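Category: Jobs / Food & Kitchen / Part time and full time

Kosa Supper Kitchen is hiring: prep cooks, a dish lead, weekend floor help

Posted 2021-08-09

Hi all. We need people. Short version first because I know how everyone reads these: small kitchen in Flevside, communal dinners four nights a week plus a lunch counter, looking for prep cooks (two), one dish lead, and a couple of floor people for weekends. Paid, all of it. Paid trial shifts too. Start as soon as you can, or tell us when you can.

Long version below. Please read it before writing in, it saves us both a phone call.

WHO WE ARE

Kosa is a supper kitchen. Long tables, one menu a night, everybody eats the same thing unless they told us about an allergy. Lunch is simpler: soup, bread, a grain bowl, whatever pie there is. We've been in the old Popescu bakery on the corner since before the street got repaved. Still have the bread oven. It runs a little hot on the left, you'll learn.

Not fancy. No tweezers on plates, no foam. Good stock, good vegetables, meat cooked properly, a pudding people ask about. Most of what we buy comes from Vinico, the growers' warehouse across the river, and what they have decides the menu more than we do. So if you need to know on the first of the month what you'll be chopping on the last, this will drive you nuts.

The crew is small. Everyone does a bit of everything, including the owner, who is writing this between deliveries.

The tables get asked about a lot so, yes, pale wood, and yes, we wipe them down ourselves and no, nothing hot goes straight on them. Ever. Trivets are on the shelf by the door. Floor staff, that one's on you.
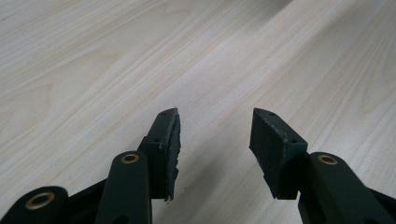
Tabletop finish, grain showing.

THE JOBS

1. Prep cook, mornings (full time)

In at 7, out by 3. You get the deliveries in, check them against the slip, put them away in the right order (old to the front, I will go on about this), then work down the prep list. Stocks, peeling, portioning, dressings, picking herbs, getting the soup on for lunch. You'll help on the lunch counter from 11:30 when it gets busy.

You should have: a year or so in a working kitchen, or a lot of home cooking plus the willingness to be told you're doing it the slow way. Ability to lift a full crate of potatoes. Okay with early. Really okay with early, not just in the interview.

2. Prep cook, afternoons (part time, up to 20 hours)

In at 2, out when service is set up and running. You take the list from the morning person and finish it, then set the line. Good job for a student or for a parent with somebody at home in the evenings. Less lifting, more detail. Pastry experience is a plus because the pudding usually gets finished on this shift.

3. Dish lead (full time, evenings)

Most important job here and I'm not saying that to be nice. If dish falls behind then the whole room falls behind. You run the machine, the pot sink and the racks, you keep the floor dry, and you tell the rest of us when we're stacking stuff wrong. We will listen. Pays the same as prep. Used to pay less, that was dumb, we fixed it.

Knives are washed by hand, by the person who used them, right after using them. They don't go in the sink to soak and they don't go in the machine. Dish lead has full authority to yell about this. 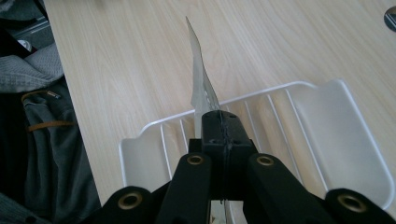

4. Floor help, weekends (part time)

Two evening shifts a week, sometimes a third in December when we do the big dinners. Carry platters, pour water, chat with people, clear, reset. Communal tables mean strangers sitting next to each other and part of your job is getting the bread moving so that they start talking. You don't need experience. You do need to be able to be on your feet all night and still be decent to the last guest out.

Must be 16 or older. Under 18s don't close and don't serve alcohol.

PAY AND HOURS

Hourly, paid every other week, straight to your bank. The rate is talked through on the first phone call, before you come in, so you don't waste a bus fare on a number you don't like. Tips are pooled across everyone on shift, kitchen and dish included, split by hours. The sheet is on the wall and anyone can read it.

Schedules go up two weeks ahead. Swaps are fine if you find your own swap and write it on the sheet. If it isn't on the sheet it didn't happen.

Overtime is rare. When it happens it's paid like overtime.

Paid sick days from day one. If you've got a stomach bug, stay home, don't be a hero, it's a kitchen.

OTHER STUFF YOU GET

- Staff meal every shift. Sit down, plate, fork, the works. 4 pm for the evening crew, 11 for the morning crew.
- Aprons and towels, washed by us. Bring your own shoes, closed and non slip. We'll put money toward a pair after your first month.
- Your own knife if you want to bring one, or use the house ones. House knives get sharpened regularly, and we'll teach you to do it if you don't know how.
- Food handler card paid for if you don't have it yet. Time spent on the course is paid too.
- Bread. Lots of bread. Whatever doesn't sell goes home with somebody.
- We close for two weeks after the December dinners. One of those weeks is paid. Working on the other one.

WHAT IT'S LIKE, SO YOU KNOW

Kitchen is narrow. Two people can pass if one of them says "behind." Say "behind." Hot in August, and in winter the back door lets in a draft that we've tried to fix three diffrent ways. Radio is on in the morning, whoever's in first picks the station and that's final until lunch.

There's no shouting at people. Shouting numbers across the pass, sure. Shouting at a person, no. We've let a very good cook go over that and would do it again.

The neighborhood is friendly and loud. The 666 bus stops right outside (yes we know, the regulars have heard all the jokes) and the last one toward the river goes a little before midnight. Evening crew who take that bus get let out in time for it. There's a bike rack in the yard, bring your own lock. Parking is bad. Just plan on parking being bad.

Building is one step up from the street at the front, level at the back. Restroom is on the ground floor. If you need something set up differently to do the work, tell us on the phone and we'll talk about what's possible. We've moved shelves before, we can move them again.

Languages in the kitchen are a mix. You need enough English to read an allergy ticket and ask a question when you're not sure about it. That's the bar.

WHO SHOULD APPLY

People coming back to work after a gap, fine. People changing over from something else, fine, one of our best cooks used to lay carpet. First job, fine for floor and for dish. A record isn't an automatic no, just talk to us about it.

Who shouldn't: anybody who can't do weekends at all. I'm sorry, it's when people eat out. Also anyone who wants to be running the place in six months. There's one head cook and she isn't leaving, we asked her.

HOW TO APPLY

Send an email to the jobs address on our contact page or drop a note through the door. Put the job in the subject line. Tell us:

which job, or jobs if you'd do more than one
what hours you can work, real ones
when you could start
where you've worked or what you've cooked, a few lines is plenty
one thing you make that people ask for again

Resume if you have one. No photo please. No cover letter, I won't read a cover letter, I'm sorry but I won't.

Don't come by between noon and 2 or after 5. That's service and whoever you talk to will be holding something hot. Between 3 and 4:30 is great, knock on the yard door.

WHAT HAPPENS NEXT

We read everything. Takes a few days. If it looks like a fit you get a call, ten minutes or so, mostly about hours and pay. Then a trial shift, four hours, paid at the full rate whether or not we go ahead. You work next to the person you'd be working with and you eat with the crew. Prep trials: expect onions, a stock and one thing off the menu. Dish trials: a regular evening, we don't save up pots for you. Floor trials: you shadow for the first half and carry for the second.

After that we both say yes or no by the next day. If it's a no from us we'll tell you why if you want to hear it.

First month is for settling in on both sides. We sit down at the end of it and go over how it's going, what's annoying, what you'd like to learn. Bread oven training starts after that for whoever wants it, mornings only.

A FEW THINGS PEOPLE ASK

Can I do just one shift a week? Floor, maybe. Kitchen, no, you'd spend the whole shift finding out what changed.

Are there benefits for part time? Sick days and staff meal yes, same as full time. The rest goes by hours, ask on the call.

Vegetarian cooks? Sure. You'd have to handle meat on the prep jobs but tasting it is up to you, somebody else can taste.

Can my friend and I apply together? Yes, write two emails. Wont promise the same shift.

Is the job filled? If this post is still up then at least one of them is open. Will take it down when they're all gone.

Ok, delivery's here. Write to us.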